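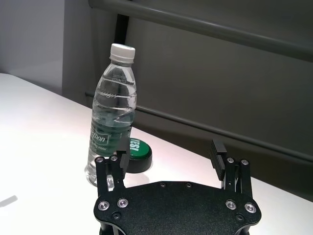
Print this page | E-mail this to a friend

Bench arm tips: getting on with the Tronutex gripper kit

I've had the Tronutex on the bench since July and people keep asking me whether it's worth the bother, so I've put my notes in one place. It's the two-finger kit, bought through Drillalness with the wrist camera included. I do small jobs with it at home — passing, sorting, holding things still while I glue them — and I'm no engineer, so take this as one tinkerer to another.

Start with a water bottle. I tried sponges and egg cups and all sorts, and a bottle taught me more in an evening than the lot of them put together. It's tall, it tips if you nudge it, and it squashes if you grip too hard. Leave the cap on, obviously!

Keep the fingers wide open until you're properly lined up. My early goes all failed the same way: I'd half closed them on the approach and knocked the thing flat with one pad. Open wide, come in slowly, stop, have a look at the camera picture, then close.

Put a second, shorter thing next to your bottle once you've got the hang of it. A tub, a lid, whatever's in the drawer. You'll soon find out how much elbow room the fingers need at the sides, and it's more than you'd think.

The instructions say to begin at grip setting 200 for everything. I wouldn't. For a thin plastic bottle I drop it to 30 and creep up from there, and the grooves in the plastic give the pads something to hold. If the sides buckle, you've gone too far.

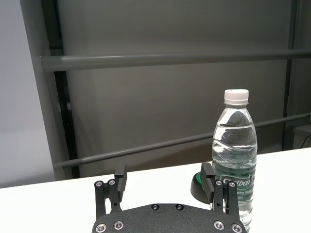
Can you use the kit with the bottle off to one side?
Up to a point. The fingers close towards the middle, so anything outside the gap gets pushed instead of gripped. Move the arm across first and then go forward.

Wipe the pads. Mine have ridges, and the ridges collect dust and dried glue like nobody's business. An old toothbrush and a drop of washing-up liquid does it, then let them dry before you pick anything up.

Check your screws now and then, too. I had one linkage go a bit sloppy in the second month and spent a whole afternoon blaming the software. A quarter turn with the hex key sorted it. Don't lean on it, just snug.

See-through things are harder for the camera than solid ones, whatever the box says. If your kit keeps losing the bottle, turn it so the label faces the arm, and try moving your lamp before you start fiddling with settings. I got this from Đức Mạch, who runs the Parodix users' list and has been very patient with my e-mails. 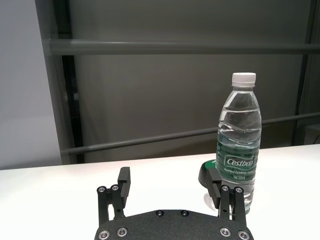 Cestbon bottle with the label round to the front, fingers open.

On price, I paid 513 for the lot with delivery, and the spare pads were extra, which I thought was a bit cheeky. The Parodix is quieter, I'll give it that, but the pads are smooth and I never got on with them. If you're near Lưu's shop you can try both before you buy — ask for the back counter.

Last thing, the return period is 30 days and it starts from dispatch. I missed that completely.

Page updated 18/10/2020

Print this page | E-mail this to a friend

We use cookies to remember your settings. By carrying on you agree to this. OK | Find out more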